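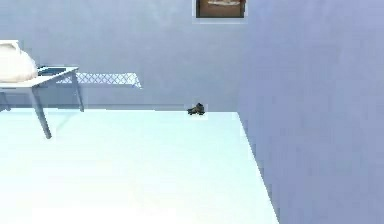 Loud rooms – talk notes, Pernmont, 8/9/23
Hooman Shirazi

Slot is 55 minutes including questions. Keep an eye on the clock, ran over in Kundwood and lost the questions completely.

Before starting: check mike, put water where I can reach it, turn OFF the ceiling fan (switch is by the coat hooks, not by the door).

Start with the clap. Don't say hello first. Walk to the middle, one clap, wait. Then: what did you hear after the clap? Let them answer. Somebody will say "nothing." Clap again, ask them to listen for the tail.

Then hello, name, thanks for having me.

What the talk is about: rooms that are tiring to sit in. Why you come home from dinner at your daughter's with a headache. Why grandpa stops talking halfway through the meal. Why a restaurant with great food makes you want to leave before dessert. Mostly it's the room, partly it's us.

What it's NOT about: the neighbor's stereo. Sound coming through a wall is a separate problem with separate fixes, mostly expensive. Say this early and say it twice, otherwise the whole Q&A is about neighbors.

Part one – what a room does with sound

Voice leaves your mouth, goes everywhere. A bit goes straight to the listener. The rest hits walls, floor, ceiling, and comes back late. Hard smooth stuff sends nearly all of it back. Soft thick stuff keeps some.

Early bounces are ok, they even help, the ear folds them in with the first sound. Late ones pile up on top of the next word. Consonants go first. You still hear that someone is talking, you just can't tell "bath" from "back" from "bat."

Do the word thing here. Turn my back to them, say bath / back / bat facing the wall. Ask for a show of hands. (Went well last time, don't rush it.)

Demchenko hall story. Built 1913, plaster all over, big flat ceiling. Beautiful for the choir. They moved the town meetings in there in February and people could not follow a word past the first rows. First thing they did was buy bigger speakers. Louder, same mush. Louder does not help if the tail gets louder too. PAUSE here, this is the main point of part one.

What did help in the end: heavy drapes along one long side, and asking people to talk slower. Drapes get pulled back for the choir. Cheap, and the choir director is still speaking to everyone.

Part two – the house

Old houses: small rooms, doors, carpets, drapes, bookcases. New houses and a lot of remodels: wall taken out, kitchen and living room all one space, hard floor through the whole thing, blinds or nothing on the windows. Looks great. Sounds like a gym.

Go through what's in a living room and what each thing is worth.

Sofa. A big fabric one does more than people think. Leather does less. Pulled out from the wall is better than pushed flat, sound gets to the back of it too. 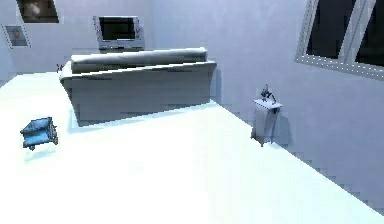

Rugs. Everybody buys a rug first. Fine, but a thin one only takes off the top, the hiss and clatter. Footsteps get quieter, chairs stop scraping, voices still boomy. Put a thick felt pad under it. The pad is half the job and costs less than the rug. Bring the sample pieces, pass them round, GET THEM BACK this time.

Curtains. Thickness and folds. A flat panel of thin cotton does next to nothing. Same window, heavy cloth, plenty of folds – you will hear it. Hang them so they go past the window onto the wall if you can.

Books. Good, since the fronts are uneven and break up the bounce. Don't line them up neatly! Always gets a laugh, no idea why.

Plants. Everyone asks. No. Sorry. You'd need a jungle.

Egg cartons. Also no. Fire risk besides. Somebody's nephew has always done it. Be nice.

Foam squares from the internet – thin ones only take the high stuff, room ends up dull and boomy together, which is worse to listen to than before. I mention Gekov felt here because I have it at home and people ask what I use. Say clearly I don't sell it and don't get anything for saying so. Any thick felt or mineral wool in a cloth cover will do, make your own, handout has the drawing.

Flutter. Two bare walls facing each other and nothing between. Clap and you get a kind of zing, brrrrp. Do the mouth noise. You only need to treat ONE of the two walls. People don't believe this. Tell them to try with a quilt held up by a friend, clap before, clap after.

Where to put things, quick version: look for the biggest bare surface near where people sit and talk. Start with that. Ceiling counts. Most people forget the cieling because it's hard to reach and there's nothing on it to look at.

Part three – kitchens

Worst room in the house for this. Stone, tile, steel, glass, and it's where everyone stands at a party. You can't carpet it. You can't hang velvet over the stove (say it, pause).
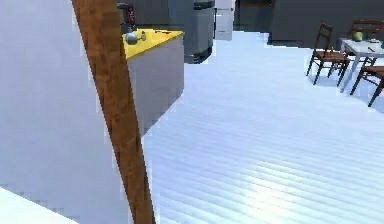 Kitchen counter, yellow top and light gray front, behind a wooden pole.

What can be done. Cork mat or washable runner where you stand. Felt dots inside the cabinet doors. Felt under chair legs, replace them when they get grubby, they pack down hard and stop working. Cloth on the table when people come over, with a pad under it – plates and forks are the sharpest noise in the room and this kills it at the source. Fridge: check it's level, check it isn't touching the wall. Range hood: run it early, on low, then turn it off when people sit down. Half of the complaints I get about "echo" are a hood left on high.

If kitchen is open to the living room, treat the living room end. Easier, cleaner, and the sound has to go through there anyway.

My own place, short version. We took the wall out. My idea. 2 kids, a dog, hard floor. First big dinner my mother-in-law took her hearing aids out and put them in her purse before the soup was finished. Very polite about it. Took me way too long to work out why. I do this for a living.

Then the fix: padded rug, curtains, felt panel behind the table. Lived with it for 2 weeks before I said anything to anybody. Next dinner the aids stayed in. Don't oversell this one, we also turned off the music.

Part four – people, not rooms

SLOW DOWN HERE. This is the part they come up and thank me for.

Hearing aids make everything louder, room included. Newer ones are clever about it but they can't undo a bad room. So if someone in the family has aids and "won't wear them," go clap in the dining room before you nag.

Where to sit them. Back to a wall or to something soft, facing the people they want to hear, away from the sink. Not at the end of a long table. Not in the middle of the room either. Round table beats long table every time.

Light matters too. All of us lip-read some, more than we know. Don't seat the talker with a bright window behind them, face goes dark and you lose half of it. After dark turn on more lamps than you think you need. Candles are lovely and no use at all for this.
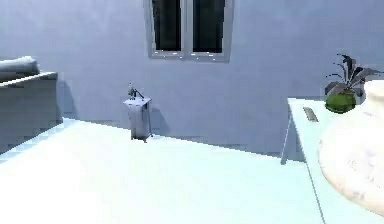 Bare glass at night is the same problem as bare glass by day as far as the ears go. Pull the curtain across, even if there's no one out there to look in. Easiest change in the whole talk, takes a second, costs nothing if you own the curtain.

Say the name first, then the thing. "Mom – do you want bread." Not "do you want bread, Mom." Gives her time to turn. Don't shout, shouting bends the words out of shape. Say it different instead of saying it again louder.

One conversation at a time if you can manage it. We can't, at our house.

Kids: small kids need a quiet room more than adults do, they can't fill in the missing words yet. Homework at the kitchen table with the dishwasher going is hard work for an eight year old. Short, don't preach.

If running late skip kids, skip books, skip plants (it'll come up in questions anyway).

Questions that always come up

Does paint help? No. Even the special kind, save your money.

Popcorn ceiling, was it doing something? A little. Not enough to keep it if you hate it. Old ones can have asbestos so get it tested before you scrape.

Double glazing? Helps with the street, does nothing for the room itself, glass is still glass.

Landlord won't allow holes. Freestanding screen, tall bookcase, quilt on a tension rod. Curtains and rugs move out with you.

Is there an app? Yes, several, fine for comparing before and after on the same phone. Don't trust the actual number.

My neighbor's stereo. See above. Offer to talk after.

End: clap once more, same spot. Ask what they hear now. Then handouts on the table by the exit, felt samples back in the box please, email's on the back of the sheet.

Turn the fan back on before leaving.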